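報道関係各位

2018年8月6日
Allbridge

ブダペストのダンスパンク・バンド Latoser、新作アルバム『Jurnness』を9月に国内盤で発売
全10曲収録、発売にあわせて初の来日ツアーも決定

音楽レーベルのAllbridgeは、ハンガリー・ブダペストを拠点に活動するバンド Latoser(ラトセル)の新作アルバム『Jurnness』(ジャーネス)の国内盤を、9月に発売いたします。あわせて、バンドにとって初めてとなる日本ツアーの開催が決まりましたので、ここにお知らせいたします。

Latoserは、ボーカルとシンセサイザーのエテルカ・エルデーシュ(Etelka Erdős)、ベースのフェレンツ・グヤーシュ(Ferenc Gulyás)、ドラムのマグドルナ・バルタ(Magdolna Barta)によるバンドです。ギターはいません。ベースが低いところでうねり、その上でドラムが前のめりに転がり、エルデーシュの声が歌と掛け声のあいだを行ったり来たりします。一度聴いたらまず足が動きますし、二度目に聴くとベースのフレーズを口ずさんでいる自分に気づきます。担当者一同、この数か月ずっとその状態で仕事をしておりました。

結成から10年近く、彼らはブダペストの地下のクラブや、地方都市の文化会館、夏の湖畔の小さな野外イベントを回りながら演奏を続けてきました。大がかりな宣伝をしたことはなく、CDとレコードはほとんど会場の物販机で手渡ししてきたそうです。前作は自主制作盤として発表され、メンバーが自分たちの手で2,937枚を売り切っています。最後の箱が空いたのはペーチの公演の終演後で、メンバーはそのまま機材車の横で朝まで踊っていたとのこと。その話を聞いたとき、この人たちのレコードを日本で出したいという気持ちはもう固まっていました。

■新作『Jurnness』について

『Jurnness』というタイトルは辞書には載っていません。エルデーシュが移動中の車内で英語の歌詞を書いていて、「journey」と打とうとしたところ車が揺れ、画面に残った文字の並びをバルタが声に出して読んだのが始まりだそうです。響きが気に入り、その週のうちに曲名になり、しばらくするとアルバム全体の名前になりました。意味をたずねると、三人とも違う答えを返してきます。エルデーシュは「次の町に着く直前の気分」、グヤーシュは「ベースの弦を張り替えた最初の晩」、バルタは「意味はないけれど、叫ぶとすごく気持ちがいい」。取材の際には、ぜひあらためて聞いてみてください。また違う答えが出てくるかもしれません。

録音は、ブダペスト郊外にあるスタジオ Vass で行われました。主宰のイレーン・ヴァシュ(Irén Vass)は、もともと放送局で室内楽の録音を手がけていたエンジニアです。ロックバンドを録ることにはあまり乗り気でなかったところ、友人に連れていかれたライブでLatoserを観て、終演後の楽屋に名刺を置いて帰りました。翌朝グヤーシュが電話をかけ、その日のうちに録音の日取りが決まっています。

スタジオ Vass は天井が高く、板張りの床がよく鳴ります。室内楽には理想的ですが、大音量のドラムには少し響きすぎる部屋でした。普通であれば布や吸音材で抑えてしまうところを、ヴァシュは逆にマイクを遠くへ離し、部屋が鳴る音をそのまま録ることにしました。冒頭の曲「Kulcs」の頭で、スネアが一発鳴ってから次の音が来るまでに、ふわっと空気がふくらむのがわかると思います。あれは後から足した残響ではなく、すべて部屋の音です。ヘッドフォンでも素晴らしいのですが、できればスピーカーで、少し大きめに鳴らしていただきたいです。

曲の土台になる演奏は、三人が同じ部屋で同時に鳴らしたものを使っています。メトロノームに合わせた曲は一つもありません。そのため、どの曲も終わりに近づくにつれてほんの少しずつ速くなっていきます。ヴァシュは次のように話しています。

「最初は直そうかと思いました。放送局で育った耳には気になるんです。でも、聴き返しているうちに椅子から立ち上がっている自分がいました。立ち上がったのは、テンポが上がったところでした。それで、もう触らないと決めたんです」(イレーン・ヴァシュ)

ミックスを担当したのは、英国ブリストル在住のアシュリー・モットラム(Ashley Mottram)です。クラブの音響技師として長く現場に立ってきた人で、Latoserとは彼らの初めての英国公演で出会いました。会場のミキサー卓が本番の途中で片側だけ鳴らなくなり、モットラムが演奏を止めずに配線をつなぎ替えたという一夜があり、それ以来、バンドは英国へ行くたびに彼女に音響を頼んでいます。今回はその信頼から、スタジオ作品でも初めて組むことになりました。

「ライブハウスの後ろの壁ぎわで聴いている人に、ベースがどう届くか。ミックスのあいだ、考えていたのはほとんどそのことです。フェレンツのベースは音程がはっきりしているので、歌の一部みたいに扱えます。エテルカの声を大きくする代わりに、ベースの真ん中に置き場所を作りました。仕上がったものを自分の車で流したら、信号待ちでドアがびりびり鳴って、ああ、これで大丈夫だと思いました」(アシュリー・モットラム)

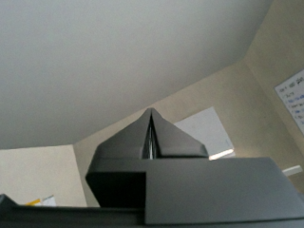
収録曲の歌詞は、ハンガリー語と英語がおよそ半々です。一曲のなかで二つの言葉が入れ替わるものもあり、なかでもアルバム中盤の「Wrong Tram」は、Aメロがハンガリー語、サビが英語、最後の掛け声がどちらでもない、という作りになっています。終電を乗り間違えた主人公が、知らない終点で降りて、知らない人の誕生日会に混ざってしまうという話で、エルデーシュによれば前半は実話だそうです。どこから先が作り話なのかは教えてもらえませんでした。

表題曲の「Jurnness」は、アルバムでいちばん長い曲です。前半はベースとハイハットだけで進み、歌がなかなか始まりません。まだか、まだかと待っているうちに、体のほうが先に動きはじめます。ようやく声が入ってきたかと思うと、それもささやくような一行きり。そのあとにドラムが全部入ってくる瞬間は、ぜひ予備知識なしで味わっていただきたいところです(と書きながら、ここまで説明してしまいました)。

いっぽうで、最後に置かれた「Tó」は、彼らにとって初めてと言っていい静かな曲です。題名はハンガリー語で「湖」。夏の野外イベントが終わった翌朝、機材を片づけた岸辺でバルタが口ずさんでいた節をもとに、三人で仕上げました。ドラマーのバルタがここでは主旋律を歌っています。本人は最後まで嫌がったそうですが、柔らかくて、すこし鼻にかかった、とてもいい声です。踊り疲れて帰る道に、これほど似合う曲はなかなかないと思います。

■国内盤の仕様

国内盤には、歌詞の日本語対訳と、メンバー自身による全曲解説を載せたブックレットが付きます。解説は三人が交代で書いていて、書き手によって文章の長さも調子もまるで違います。グヤーシュは使用した弦とアンプの話に終始し、バルタは録音中に食べたもののことばかり書き、エルデーシュは歌詞に入れられなかった続きの物語を載せました。できるだけ手を加えず、そのままの順番で訳しています。

さらに、国内盤だけのボーナストラックとして2曲を追加収録します。ひとつはブダペストのクラブで録音された「Kulcs」のライブ版で、アルバム版よりもかなり荒く、客席の合唱がほとんど主役です。もうひとつは、モットラムが「Wrong Tram」を一から組み直したダブ・ミックスです。歌は切れ端しか残っておらず、そのぶんベースが好き放題に泳いでいます。スタッフのあいだでは、こちらのほうが好きだという声もずいぶんあります。

形態はCDとアナログ盤、ダウンロードです。アナログ盤は曲順がCDと少し異なり、B面の頭に「Jurnness」が来ます。盤をひっくり返して針を落とし、あの長い前奏が始まるのを待つ時間まで含めて楽しんでほしい、というバンドの希望によるものです。ボーナストラックはCDとダウンロードに収録し、アナログ盤をお求めの方にはダウンロード用のコードをお付けします。

■初の来日ツアーについて

アルバムの発売にあわせて、9月に日本各地の10会場を回るツアーを行います。訪れるのは札幌、仙台、新潟、東京、横浜、名古屋、京都、大阪、広島、福岡です。いずれもステージと客席の近い、スタンディングのライブハウスを選びました。大きなホールという案も一度は出たのですが、メンバーからは「前の人の汗が見える距離がいい」という返事がすぐに届きました。

Latoserのライブには、決まった曲順がありません。始まる前に一曲目だけを相談し、あとはグヤーシュがベースで次の曲の頭を弾き、残りの二人がそれに乗るという進め方です。ときどき三人の思惑がずれて、二つの曲が重なったまま進んでしまうこともあります。ヴァシュが初めて観た晩がまさにそうで、彼女はしばらくのあいだ、それがそういう曲なのだと思っていたそうです。

エルデーシュはステージの上にじっとしている人ではありません。長いマイクケーブルを引きながら客席に降りてきて、フロアの真ん中で歌い、気がつくとバーカウンターの前にいます。お客さんに無理にマイクを向けたり、手拍子を求めたりすることはまずありません。踊りたい人は踊り、じっと聴きたい人は壁ぎわで聴ける、とても風通しのいいフロアになります。初めての方も、おひとりでいらっしゃる方も、どうぞ気軽に足を運んでください。

ツアーの音響はモットラムが全公演を担当します。アルバムの音を作った本人が毎晩その場で卓に向かうわけで、これはかなり贅沢なことです。「Wrong Tram」のダブ・ミックスをライブの最中に即興でやってみたいとも話しており、バンドと相談を進めているところです。

各地の公演では、地元のバンドやDJに共演をお願いしています。顔ぶれはLatoserの三人が音源を聴いて選びました。送った音源をブダペストの練習場でかけながら選んだそうで、途中から選考をそっちのけにして合わせて演奏していた、という報告も届いております。共演者は決まり次第、公演ごとに発表いたします。

公演日、会場、チケットの発売方法については、近日中にAllbridgeの公式サイトに掲載いたします。未就学児の入場については会場によって扱いが異なりますので、詳細の発表をお待ちください。各会場とも再入場の可否を含め、公演ページに明記する予定です。耳栓をお使いになりたい方のために、物販コーナーでも簡易なものをご用意いたします。

■メンバーからのメッセージ

エテルカ・エルデーシュ(ボーカル、シンセサイザー)
「日本の皆さん、はじめまして。私の初めてのシンセサイザーは、父が中古で買ってきた日本製のものでした。説明書が日本語しか付いていなくて、ボタンの意味がひとつもわからず、全部押して覚えました。だから私の弾き方は少し変なのだと思います。その楽器が生まれた国で演奏できるなんて、子どものころの自分に教えてあげたいです。歌詞がわからなくても大丈夫。私も舞台の上でときどき忘れて、その場で新しいのを作っています。会場で会いましょう!」

フェレンツ・グヤーシュ(ベース)
「このアルバムは、これまででいちばん低い音が出ています。アシュリーが私のベースを怖がらずに上げてくれました。イレーンの部屋の床も一緒に鳴っています。ライブではできるだけ床に近いところ、つまり靴の裏で聴いてください。それから、日本の楽器店を回る時間をもらえるようにスタッフに頼んであります。返事はまだもらっていません」

マグドルナ・バルタ(ドラム)
「二人が長く話しそうなので、私は短くします。たくさん練習しました。速くなりすぎたらごめんなさい。でもたぶん、そのときがいちばん楽しいときです。『Tó』をライブで歌うかどうかは、まだ決めていません。みんなが静かに待っていてくれたら歌うかもしれません」

■担当者より

Latoserの音源が最初に編集部屋で流れた日のことは、よく覚えています。夕方で、それぞれ別の仕事をしていて、流していた音楽を熱心に聴いていた人はいなかったはずでした。ところが「Kulcs」の二番に入るころには、キーボードを打つ音がだんだんドラムに揃ってきてしまい、顔を見合わせて笑ってしまいました。結局その日はアルバムを頭からもう一度かけて、仕事はあまり進みませんでした。

踊れる音楽というと、隙なく組み上げられた硬い音を思い浮かべる方もいらっしゃるかもしれません。Latoserの演奏には、息つぎや、弦を指がこする音や、誰かが思わず漏らした笑い声が残っています。そういうものが全部、踊るための材料になっているのが彼らの面白さだと感じています。ダンスパンクと呼ばれる音楽をずっと追いかけてきた方にも、ふだんはあまりバンドを聴かないという方にも、届いてほしい一枚です。

ラジオ局、雑誌、ウェブ媒体の皆さまには、先行試聴用の音源をご用意しております。メンバーへのインタビューは、来日前はインターネット通話で、来日中は各公演地で対応いたします。通訳はこちらで手配いたします。ハンガリー語と英語のどちらでもお受けできますが、三人が揃うと途中からハンガリー語での言い合いになることが多く、時間には余裕をみていただけますと助かります。

レコード店の皆さまには、店頭用の試聴盤と、グヤーシュの手書き文字をあしらった推薦カードをお送りします。店頭での小さな演奏会やサイン会についても、移動日の都合がつく範囲で喜んでうかがいます。バルタはスネアドラムひとつあればどこでも叩けると言っておりますので、広さのことはあまり心配なさらずにご相談ください。

■作品概要

アーティスト:Latoser(ラトセル)
タイトル:Jurnness(ジャーネス)
発売:9月
形態:CD、アナログ盤、ダウンロード
収録:本編全10曲、国内盤ボーナストラック2曲(CD、ダウンロード)
録音:イレーン・ヴァシュ(スタジオ Vass)
ミックス:アシュリー・モットラム
発売元:Allbridge

演奏
エテルカ・エルデーシュ:ボーカル、シンセサイザー
フェレンツ・グヤーシュ:ベース、コーラス
マグドルナ・バルタ:ドラム、ボーカル(「Tó」)

■本件に関するお問い合わせ

Allbridge 広報担当
取材、試聴音源、アーティスト写真のご依頼は、公式サイトの報道関係者向け窓口よりご連絡ください。ご掲載、ご放送の際は、お手数ですが掲載誌または放送日時をお知らせいただけますと幸いです。記事はすべてハンガリー語に訳して、メンバーに届けております。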